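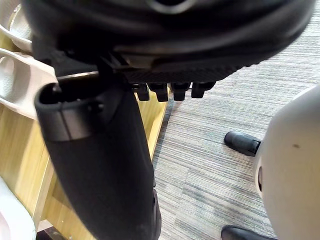
Veronika Hegedűs wrote:
I'd keep the bad ones. If you throw out every take where the slide gets nudged instead of picked up, the policy never learns what to do after a nudge.

tkroeger wrote:
Quoting my own first post since the thread got moved and the start went missing:

"Two arms, a two-level shoe rack, six slides. The task is to tidy the upper shelf so the pair sits side by side. We have 151 teleoperated episodes. In 39 of them the operator missed the first grasp and tried again. Do I cut those, trim them, or leave them in?"

Thanks Veronika. My worry is that 39 out of 151 is a lot of missing. The model may decide that missing is part of the job.

lcollet wrote:
Trim them. Cut from the start of the failed approach to the moment the arm is back in a neutral pose, keep the rest. We did that on the Walczak set and it was fine.

Veronika Hegedűs wrote:
You end up with a jump in the joint states if you trim the middle out. Unless you split it into separate episodes, and then you have one that starts with the arm halfway up and no context.

lcollet wrote:
We split. The short ones trained fine. I never saw a problem from a start pose that wasn't home.

tkroeger wrote:
Here is what the operator is working with on the head camera. The strap is the part we go for.

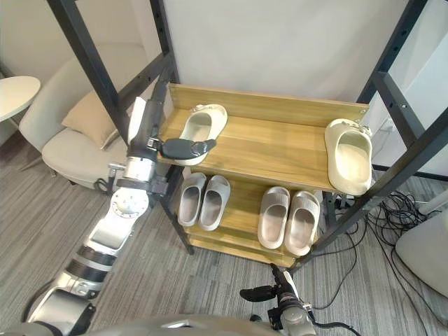
Gripper over the slide on the left of the top shelf, the other one on its side against the back board.

dalisay_l wrote:
Is the start position random? If the right-hand slide is always tipped against the back board you're going to get a policy that only knows that case.

tkroeger wrote:
It changes. We have a sheet with start layouts and the operator takes the next line. The gray ones on the lower shelf are not part of the task, they are there as distractors.

dalisay_l wrote:
Then move the distractors too. Otherwise they work as a landmark.

tkroeger wrote:
Fair. We haven't done that on purpose. I'll add a column to the sheet.

bbrinkmann wrote:
I label for a living, so from that side: don't sort into good and bad. Use a flag per segment. We use approach, contact, grasp, carry, release, and then "recovery" for anything between a missed grasp and the next approach. Then you can train with and without recovery and you don't have to argue about it on a forum.

The hard one is contact against grasp. From the head view alone my people disagreed all the time. Fingers against the front of a shoe look the same whether somebody is about to close or is just pushing it back a little.

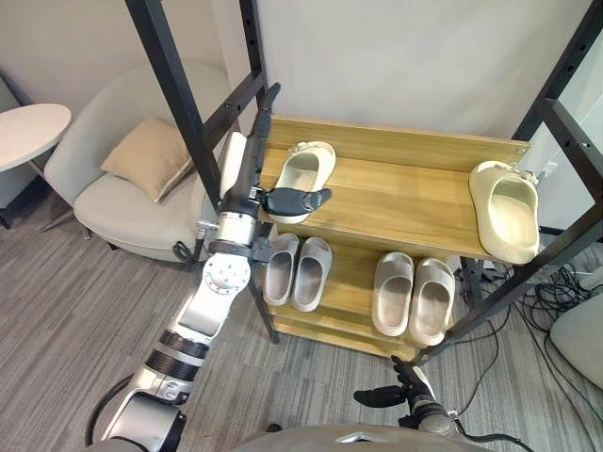 So we made a rule that grasp starts when the gripper width stops changing and the motor current goes up, and the annotator only confirms it against the video. Disagreement went down a lot. If you log current, use it.

tkroeger wrote:
We log width but not current. Zallero's driver has it as an option, I think, I'll look tomorrow.

Veronika Hegedűs wrote:
Width alone is shaky with soft straps. The fingers keep closing a bit after they have hold of it.

lcollet wrote:
Agree with that part. Still think the flags are more work than they are worth for 151 episodes. Record another batch with a better operator and drop the 39.

bbrinkmann wrote:
It's an afternoon for two people. Recording another batch is more than that.

lcollet wrote:
Depends on what your people cost.

dalisay_l wrote:
"A better operator" also gives you a narrower set. Every take goes straight in along the same line, and then at test time the arm comes in a little off and has nothing to go on – we had exactly this in November with the Lusano bins.

tkroeger wrote:
OK. Plan for now: flag the segments the way Britta does it, train one run with recovery and one without, same seed. I'll also do a few starts with the lower shelf rearranged and hold those out for testing.

Britta, does recovery in your scheme include the time when the operator just stops and thinks? We have a few pauses of several seconds.

bbrinkmann wrote:
No, that's "idle" and we cut it if it's longer than 2 seconds. Pauses are the one thing I would always take out.

Veronika Hegedűs wrote:
+1 on cutting the pauses. Please post both success rates when you have them, including if I was wrong.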